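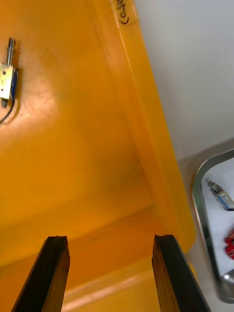 Progress report to the Sastel equipment fund
Sorting cell, Vadov workshop
Period ending November
Prepared by Sharada Nair

Status

The cell is running and is used on most working days. Two of the three tasks in the plan are finished. The third, the spare finger set, is behind.

Task 1. Finger wear and gripper setup

The fingers had been in use since the cell was installed and the tips had picked up nicks. We took the gripper off, cleaned the slides and checked that both fingers closed square to each other. The left one did not. Its mounting screw had backed out a little, so the tip landed low and pushed small parts sideways before the grip closed. The screw was replaced and marked with paint so a change can be spotted during the weekly check.

We kept the worn fingers on. They still hold a solenoid by the body without slipping, and changing them before the spares are ready would leave us with nothing to fall back on. The new rule is a change every 3,585 picks, which is where the drop rate started to climb in our log.

Task 2. Wrist camera and bin position

The parts bins are glossy and the overhead light was causing missed picks. We moved the light back and put a diffuser over it, then repeated the camera calibration. In the acceptance run the cell made 200 picks from the orange bin and missed 2. Both misses were parts lying against the side wall, where one finger touches the rim before it can get down to the part. We have set a keep-out strip along the wall, and parts inside it are left for the operator to move.

Bins are now placed against stops screwed to the table. Before this they were set down by eye and the pick position had to be corrected at each change of lot.

Task 3. Spare fingers

Jandel quoted for the spare set and the drawing was approved. The first pair came back with the mounting holes too tight and was returned. Alarcón has offered to ream the holes locally if the second pair has the same fault. No money has been paid on this order yet.

Spending

The light, diffuser and table stops were bought within the amount approved. The calibration was done by our own staff and is not charged to the grant. The finger order is the only large item still open.

Next period

Fit and test the spare fingers. Repeat the 200-pick run with them and send you the results. Write the weekly check onto one sheet and post it at the cell. We ask that the end date for Task 3 be moved to the end of the next period, with no change to the budget.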